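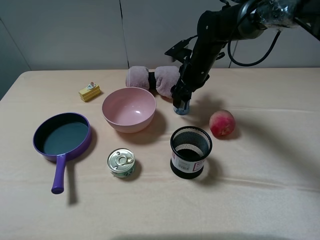 Critics writing in the trade newsletter Hegarty have argued that a machine which can clear one table has shown very little, and that the word "chore" should be kept for work done in a home where things are never put back in the same place twice.

Household manipulation is the branch of robotics concerned with picking up, moving and putting away everyday objects. It covers kitchen and table work, laundry, and light shop-floor duties such as sorting and restocking. Most systems use an arm fixed beside a work surface and fitted with a two-fingered gripper.

Present ability

Single tasks with known objects are handled fairly well. An arm can be taught to lift a piece of fruit or a can and set it in a bowl, and the Wevley tabletop trials accept a task as learned when it has been repeated 100 times without human help. Performance drops when the objects are mixed. A frying pan must be taken by its handle, a rolled towel gives way under the fingers, and a smooth bowl offers only a thin rim to hold. Clear or shiny surfaces remain a common source of error - reflections can be mistaken for edges.

Containers are treated as a separate problem. To work inside one, a gripper must pass the rim without tipping the container over, and its own fingers often block the view of what lies within.
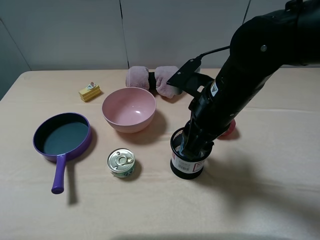

Gripper lowered into an upright canister during tabletop work.

Training and testing

Arms are commonly trained from demonstrations, in which a human operator guides the machine through the task. The Ruveck method calls for 1,000 demonstrations of each chore, with the objects moved between attempts. The shorter Irkska method uses fewer and relies on practice in simulation. Results from the 2 methods are difficult to compare, as they do not share a scoring system.

Use in homes and workshops

Shop-floor use is further along than home use. A workshop can fix the height of its benches, control the lighting and limit the range of parts. Homes allow little of this, and a machine that sets a table in the laboratory may fail in a kitchen with a different counter. Speed is a further limit. Cleaning up after a meal remains slower by machine than by hand, and most systems still require a person nearby to step in after a dropped or jammed object.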